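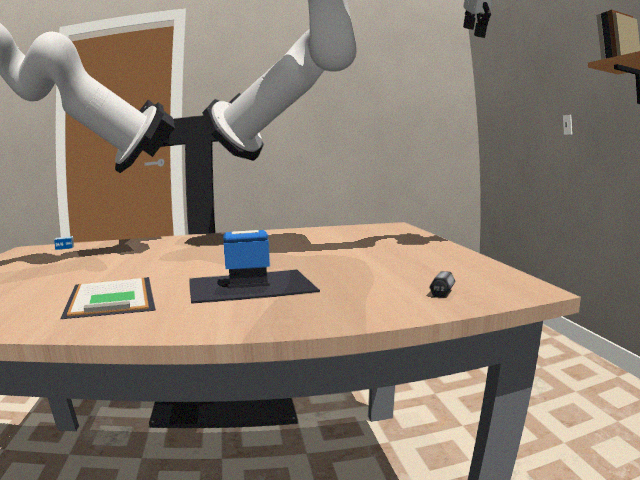
Oiling the desk, second attempt

2021-07-21

The first coat of oil on the Windham desk failed in the usual way: tacky after two days, with dull patches along the front. The cause was too much oil. The can says to flood the surface, and for open-pored wood that may be fine. I now put on a thin film, wait 14 minutes and wipe until the cloth stops dragging.

Sanding was 120 grit, then 180, with the vacuum connected. Going finer closes the surface and the second coat just sits on top.
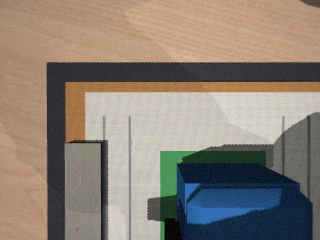 Curing

The Suvside oil hardens by reacting with air, so ventilation matters more than heat. I left 4 days between coats and weighed a test offcut each morning. It went from 346 g to 2 g more, then stopped changing. That was my signal to recoat - the calendar on the label is optimistic.

Used cloths go flat outside until stiff. Folded in a bin, they can ignite.
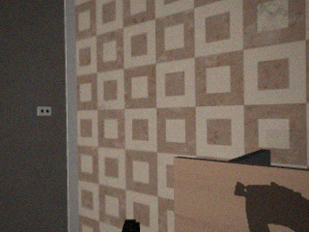

Gray wall, outlet and tile.

Upkeep

Water rings come out with a gray pad and a few drops of the same oil. I tried the Skadalberg soap on a scrap piece as well. It cleans properly but leaves the grain slightly raised, so it stays on the shelf for now.
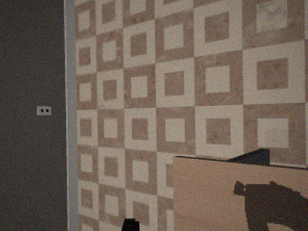 The tiled wall from an angle.

Next is the shelf, same schedule, one coat fewer.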